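Sunday, 7 in the morning

Third week of the no-sugar-after-dinner plan, and I remain unconvinced. The Wodimis app says my sleep score has gone up to 66 out of 100. It doesn't say what the other 34 points would feel like. I woke at four, as I always do, and lay there listening to the fridge. 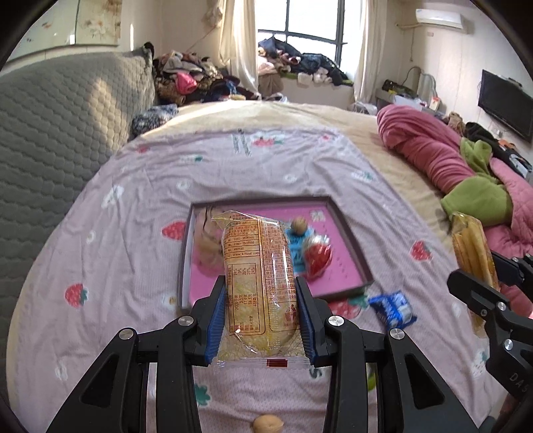

*Page last changed: Sunday, 21:14*

Read the Kostberg booklet again over tea. It claims that anyone who keeps the same bedtime for 14 nights will "reset". Reset to what? I did my 14 nights in August and was tired on every one of them. The wrapped cakes with the nutrition table printed sideways don't help, I grant that, but I slept badly for years before I ever looked at a percentage on a packet.

Then there's the pillow. Kowalczyk want a month's trial before they'll talk about a refund, and they want it back in the original bag — which went out with the recycling on the first day. It smells of paint. I've gone back to the old one with the lump in it. 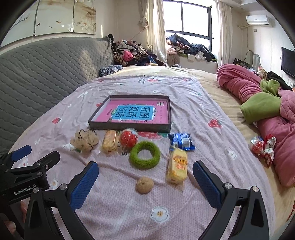 Naps are the latest argument. The booklet allows 20 minutes and the app forbids them altogether, so one of them is wrong and I suspect both. I've never managed a nap of any set length. Give me a pale yellow sheet and a pink cloth with strawberries and white flowers on it, wrinkled already so there's nothing to spoil, and I'm gone until it gets dark. Then I pay for it at night.

Broltesport have emailed about a wristband that measures "recovery". I read the whole page and couldn't find out what it measures. Deleted it, then fished it out of the bin to check the price, then deleted it again.

Bed at ten tonight, no tea after six. I expect I'll see four o'clock as usual.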